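Mosthorpe Reuse and Repair Centre
Equipment Review Group
Minutes of the meeting held in September, Training Room, 2.00 pm

Present: Mervin Kennedy (Chair), Frans Goossens (Workshop Manager), representatives of Stores, Finance and Health and Safety.
Apologies: Dusgate depot.

1. Minutes of the last meeting
Agreed as a correct record. The action on bench lighting was carried forward.

2. Kioko gripper kit: trial report
Mr Goossens presented his report on the Kioko kit, offered by Plemby for the dismantling of desktop computers. The kit is on loan to the workshop and has been used on machines awaiting stripping. The work under review was the handling of parts on and near the motherboard with the board still in its case.

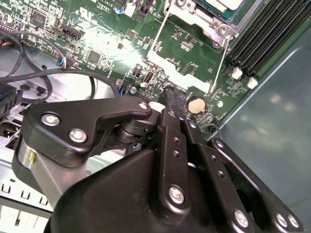
Page last updated: September

Members noted that space inside the case was the main concern. The drive cage and side panel leave little room for the linkage, and cables have to be moved aside by hand before the gripper goes in. Finance asked whether coin-cell batteries could be taken out by the kit. Mr Goossens replied that this remained under test — he did not wish to give a figure yet.

3. Cost
Plemby has quoted £1,312 for the gripper alone and £1,980 with spare fingertips and 2 years' support. The Chair asked that the terms of support be set out in writing, including the position on call-outs to Dusgate.

4. Decision
It was agreed to extend the trial and to defer purchase to the next meeting. Health and Safety asked that the bench guard stay in place throughout.

Actions
FG to obtain written terms from Plemby.
FG to report on battery removal.
MK to inform Dusgate of the decision.

5. Any other business
None. The meeting closed at 3.15 pm.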